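Jewelry and hair stuff in one open tray, or split it up?
Forum: Home Storage
September 22, 2020

bomatside_205
I keep my everyday bracelets and hair clips in a shallow open box on the table. Every few weeks it turns into one knot. I moved to a smaller place in June and there is no room for a standing jewelry chest. Do people sort by type or just lay things out flat?

plainhooks
Flat, one layer, nothing on top of anything else. If it doesn't fit in one layer you have too much out.

Kourkoulas421
Disagree. Open trays collect dust and metal pieces scratch each other. I use a divided box from Ernisier with a lid. It has 6 compartments and I haven't untangled a chain in a year.

plainhooks
Lids are fine for things you wear twice a year. For daily pieces I stop using whatever I can't see.

bomatside_205
I had a divided box. Bangles didn't fit the sections, so they ended up next to it.

tilly_sev
Same problem with bangles. Mine lie flat at the back, and anything with loose strings goes in front where I can pull it out without dragging the rest along. Hair ties stay in the tray too.

Kourkoulas421
Hair ties belong in the bathroom.

tilly_sev
Not if you do your hair at the table.
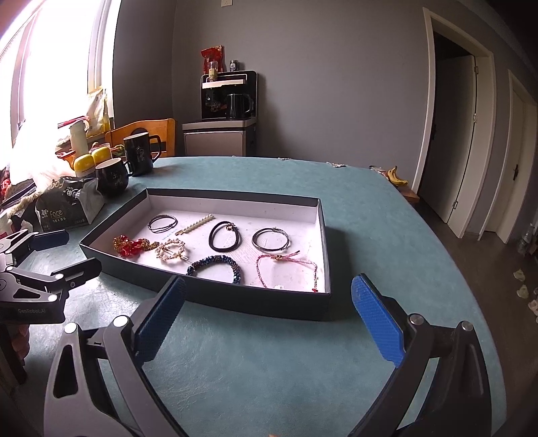
TRAYS AND OPEN BOXES

tilly_sev
Two loose rows in a dark box with a white inside. The pearl clip lies diagonally because it's long, and the silver bangle is flat next to the black cord bracelet. The pink braided one with the thin strings is the one I'd watch. Tuck the strings under or they catch on the beads.

Kourkoulas421
Looks fine today. I would still put the red beaded one in a small bag, chains are what knot first.

bomatside_205
OK, I'm going to try the two rows and bag the chains. The Sevmont trays are 300 mm long, so one should fit on my shelf.

plainhooks
Measure the shelf depth first. Mine stuck out.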